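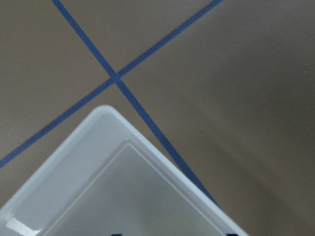
Strips of blue tape cross near a white container.

Pisen Hardware to move to former grocery on Chettiar Street

LIRINARI, 2020-11-11 - Pisen Hardware will leave its longtime storefront on the square and move into the former grocery on Chettiar Street, owner Annapurna Kandasamy said this week. The new store is expected to open before the end of the year. The old one will stay open until then, with its usual hours.

Kandasamy signed the lease in August after a spring and summer in which the store sold out of paint, brushes, masking tape and sandpaper more than once. Many people in Lirinari spent those months at home and started on jobs they had put off. The shop on the square has a single aisle wide enough for a cart, and customers have often had to wait outside for their turn.

"We were keeping paint in the office and lumber in the hallway," Kandasamy said. "I had a stack of toilet seats next to my desk. It was time."

The former grocery has been empty for two years. It has a loading door at the back, which the store on the square lacks, and a parking lot with room for 20 cars. Delivery trucks now stop on the square in the early morning, and neighbors there have complained about the noise.

Work on the building is mostly done. The ceiling has been patched and the lights replaced. The old freezer cases were taken out in the fall and sold. The heating system still has to be inspected by the town.
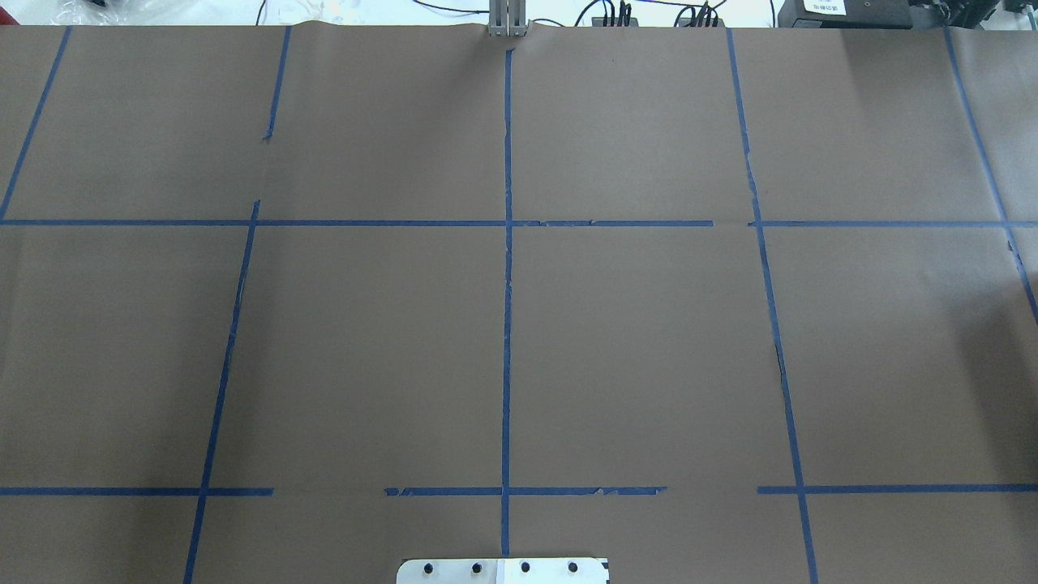 Paint and key cutting move first

The paint counter will be the first part of the store to change locations. It will carry the same Stodau house paints as before, along with a larger choice of primers and wood stains. Customers who have colors on file do not need to bring in a sample again. The cards are being copied and will be kept at both addresses during the move.

Key cutting will follow a few days later. Plumbing and electrical parts will go last, as they take up the most drawers. Kandasamy said people looking for a certain fitting should call ahead during the change.

Tool rental will stop for around 12 days while the machines are moved and serviced. Anyone who has a rented floor sander, tile saw or carpet cleaner out at that time can return it to either store. There will be no late charge during the break.

Classes return in a smaller form

The new building has a side room that the grocery used as a bakery. Kandasamy plans to use it for the evening repair classes that were called off in March. They will be taught by Crescencio Ponce, a retired house painter who has worked part time at the store since he gave up his own business.

Groups will be small and masks will be required. The first classes will cover patching drywall, painting window trim and fixing a running toilet. Ponce said he would spend more time than before on getting ready to paint, which is the part most beginners want to skip.

"They open the can first," Ponce said. "Then they look for the tape. I want them to wash the wall, let it dry, fill the holes, sand, and then we can talk about color."

He also tells people to pull painter's tape off slowly and at an angle, and to do it on the same day if they can. Tape that has been left on a sunny window for weeks tends to tear and leave glue behind.
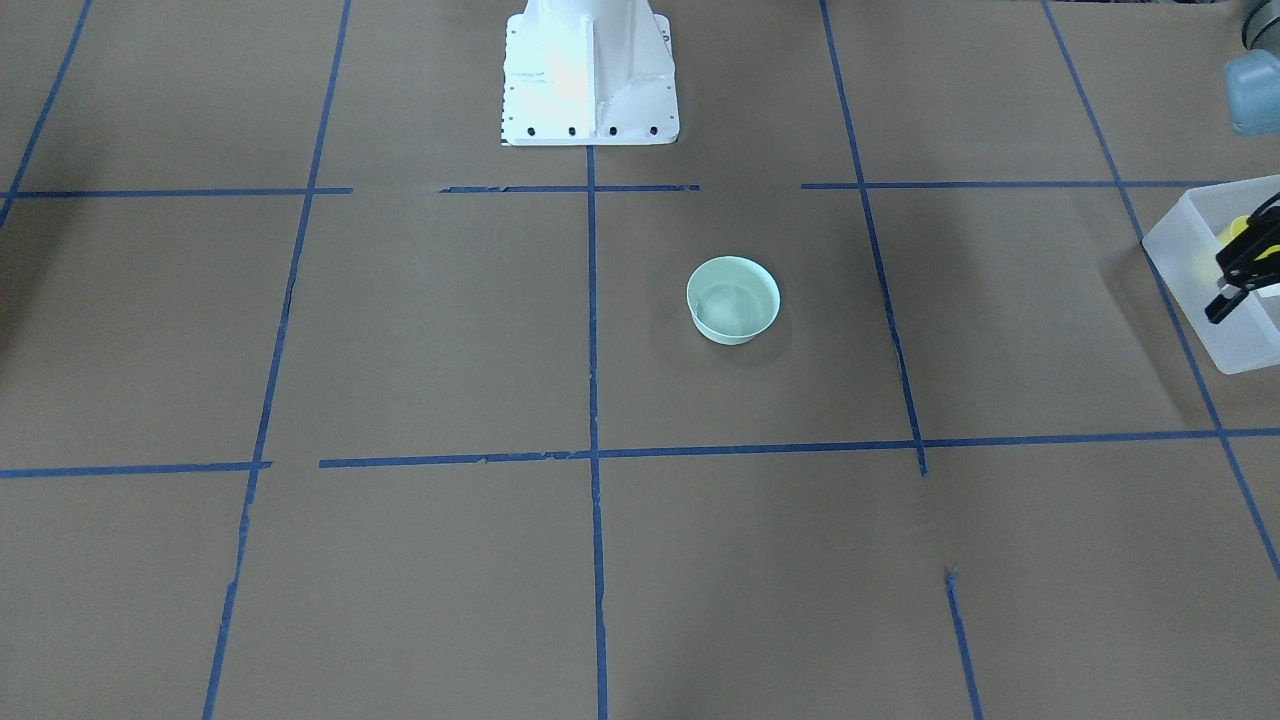

For old glue on glass he uses warm soapy water and a plastic scraper. On bare wood he prefers to sand it away lightly. Sign-up sheets for the classes will be at the register in both stores, and sign-up by phone is also possible.

No plans yet for the old shop

It is not clear what will become of the storefront on the square. The building has 1164 square feet on the ground floor and an apartment above it. The landlord has had calls from a bike shop and a bakery, Kandasamy said, but no lease has been signed.

Some shelves and display racks from the old store will be sold once it is empty. The long wooden counter will move to Chettiar Street with the staff. All of the current employees are keeping their jobs, and the store is looking for one more person to work weekends and help unload deliveries.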